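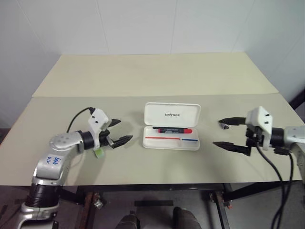 An open pencil case on a work table, with a thin pen or stick and a marker in the tray.

The last stationery store in Paltach closes at 6 p.m., and on most evenings Dalal Tarawneh is still serving someone at ten past. She has run the shop on Osman Street for 20 years. The stock has changed less than people expect. Ballpoints, ruled notebooks, glue and erasers still pay the rent.

Four years ago she thought she would have to shut down. The schools in town had moved most homework onto tablets, and the supermarket outside town sold the rest cheaper. Then two of the local schools went back to handwritten work in the lower grades, and parents came in with printed lists.

"They wanted everything by Monday," she says. "I had to borrow pens from my cousin's shop."

Ghada Haddadin teaches third grade at one of those schools. Her students now write by hand for the first part of every morning. They keep a daily journal, copy out short poems and do their math on paper. She says the first weeks were hard. Several children held a pencil in their fist, and many complained that their hands hurt after half a page.

By June, she says, most of them could fill a page without stopping. Spelling improved a little. Neatness did not, and she has stopped marking it.

Parents are divided. Jihad Bataineh has two children at the school and thinks the time would be better spent on typing. He writes by hand only when he signs for a delivery. His daughter disagrees with him and keeps a notebook under her bed. 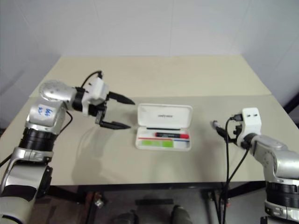

The white pen case, open on the tabletop with its lid raised.

Adults are picking up pens too. Rawan Karam started an evening handwriting class above the library last winter and charges 3 dollars a session. Her students include a nurse who could not read her own notes and a retired bus driver who wants to write to his brother. The waiting list has almost 100 names on it.

Karam does not teach calligraphy. She starts with posture, then grip, then the letters people find hardest, usually r and s. Everyone is asked to bring lined paper and a pen they already own.

Frøydis Fjeld joined after moving to Paltach for work. She writes one letter home each week and says it takes most of Sunday afternoon. Her mother answers by text message.

Tarawneh has noticed the class. She sells more lined pads on the days it meets, and has moved them to the front of the store, next to the envelopes.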